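Poment Water Users' Association
Minutes of the ordinary meeting, May
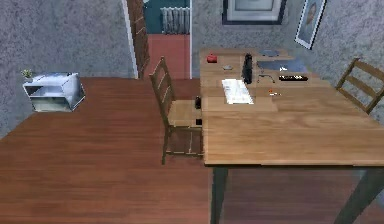
Page last updated: May, after corrections from the Trasov section

Present: the chair, the secretary, the engineer, and delegates from the Loltolach, Tazi and Trasov sections. The meeting opened at 19.05. Apologies were received from one delegate for Loltolach.

1. Minutes of the previous meeting

Approved with one correction. In item 4, "upper sluice" should read "lower sluice". The drawing attached to those minutes was correct and stands.

2. Matters arising

The grille at the Tazi culvert has been refitted with the longer bolts. The engineer inspected it at low flow and found no movement. Closed.

The letter to the highways office on the verge drain at Trasov has not been answered. The secretary will write again and enclose the earlier letter.

3. State of the main channel

The engineer reported on the spring inspection. The channel was walked from the intake to the Trasov division box. The lining is sound over most of its length. Two defects were noted:

Below the Loltolach footbridge, the left bank slab has settled and water is passing behind it. The loss is small at present but the backfill is being carried away.

At the second bend above Tazi, the joint filler has perished. Grass is established in the joint and will have to be dug out before resealing.

The Loltolach delegate asked whether the slab could be left until autumn. The engineer advised against this. With the channel at summer level the void would grow, and the slab could drop without warning. Lifting and bedding it now would need the channel dry for two nights.

Agreed: the slab to be repaired before the summer rota starts. The joint at Tazi to be done during the same closure.

4. Closure of the channel

The intake gate will be shut at 20.00 on the first night and reopened at 06.00 after the second. Section delegates are to tell their own users. Holders of stock troughs fed directly from the channel must fill storage beforehand – the association does not supply water by tanker.

The gate is to be reopened in stages, a quarter turn at a time, with a person at the Tazi weir throughout. The last reopening was done too quickly and washed silt into the Trasov box.

5. Summer rota

The draft rota was tabled. It keeps the order used last year: Loltolach, Tazi, Trasov. There are 30 holdings on the list, of which 29 have confirmed that they will take water. The remaining holding has changed hands and the new owner has not yet returned the form. The turn will be held open until the rota is printed and will then pass to the next holding on the list.

The Trasov delegate asked again for the order to be reversed in alternate years, as the lower section receives its first turn when the flow is already falling. The Tazi delegate had no objection. The Loltolach delegate wished to consult users first. Deferred to the next meeting – the present order applies this summer.

Turns missed through a user's absence are not made up. This was restated at the request of the Tazi delegate and is to be printed at the head of the rota.

6. Accounts

The balance in the repair fund stands at 4,000. The secretary proposed that up to 200 be released for joint sealant and bedding mortar, with receipts to be shown at the next meeting. Labour will be provided by the sections in the usual proportions. Agreed without a vote.

The charge per holding is unchanged. Two holdings are in arrears from last season and will be reminded in writing. Under rule 9 no turn is withdrawn until a second reminder has lapsed.

7. Gauge board at the intake

The lower part of the board can no longer be read. The engineer will repaint the markings while the gate is shut and check the zero against the bench mark on the abutment. Readings taken since the winter are to be marked in the log as uncertain.

8. Any other business

A user in the Tazi section has asked to replace an open field ditch with buried pipe. The meeting had no objection in principle. A sketch showing the pipe diameter and the position of the inspection chamber is to be sent to the engineer before digging begins.

Keys to the gate housing: one set is missing from the board. Delegates are to check at home.

The meeting closed at 20.40. The next meeting will be called once the repairs are complete.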